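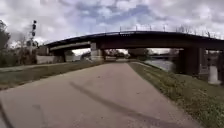
Budget for the route before the robot, was the advice from Clakcombe when we circulated the first draft of this guide, and the steps were reordered accordingly. They apply to any council or contractor pricing a wheeled inspection unit for shared paths.

Step 1. Survey the route
Record path width, surface, slope and every structure overhead. A concrete path passing under a bridge deck, with grass falling to water on one side, needs two separate entries: satellite positioning under the deck, and edge detection along the bank. Price both as options.

Step 2. Set the duty cycle
The Emstead route is 16 km return. Add a reserve of 30 per cent for headwind, cold and battery ageing. If the total exceeds the rated range, budget for a second battery before considering a larger chassis.

Step 3. Request itemised quotes
Ask for the chassis, sensors, charger, spares and software licence on separate lines. Skanix quotes the licence annually; Cunha includes it for the first term only. Enter both in the same column, over the same number of years.

Step 4. Cost the labour
Allow around 34 hours for mapping and supervised runs. Operator time is usually drawn from the maintenance budget, so get that manager's sign-off in writing.

Step 5. Add recurring items
Tyres, lens covers, mobile data and insurance. Our data and insurance lines came to $743 a month combined. Check whether the insurer treats recovery from water as an exclusion.

Step 6. Schedule the purchase
Orders placed after August missed our autumn trial window. Hold back the final payment until the unit has completed the full route unassisted, including the section under the bridge.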